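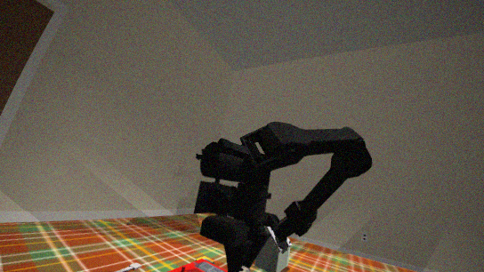
A black arm bending down toward the floor, with a beige-gray wall behind it.

My hallway wall is a pale beige-gray too, and it shows every scuff known to humankind. Bags, bike handlebars, the vacuum hose, my own shoes (how do I kick a wall that high?). I've tried a lot of things on it over the years, so this week's tips are all about getting marks off flat paint without leaving a shiny patch.

Start dry. A clean white eraser, the soft kind kids use, takes off more black shoe rubber than you'd think. Short strokes, light hand, and brush the crumbs away with an old paintbrush before you wipe anything!

Next comes a drop of dish soap in a bowl of warm water. Wring the cloth until it barely feels damp, dab the mark, then go over it with plain water and pat dry. I went at a spot by the coat hooks with a soaking sponge last December and ended up with a drip line down to the baseboard, which I had to paint over.

Melamine sponges work, but they're very fine sandpaper, really. On flat paint they'll polish a spot you can see from the kitchen — try one behind a door first.

For crayon, I like a bit of baking soda on a damp cloth. Grease needs to be blotted with a paper towel before any water goes near it.

If the mark won't budge, touch it up. I keep leftover paint in a small jam jar with the room and the color name on the lid. Stir it well, dab it on with a scrap of sponge and feather the edges outward. Mylene Cabrera wrote in to say she thins hers with a few drops of water, and I tried that on Thu 13 June. Much softer edge, thank you Mylene!

Let it dry overnight before you decide it doesn't match. Mine always looks too dark at first.

Next time: squeaky hinges, and the candle stub I keep in the tool drawer for them.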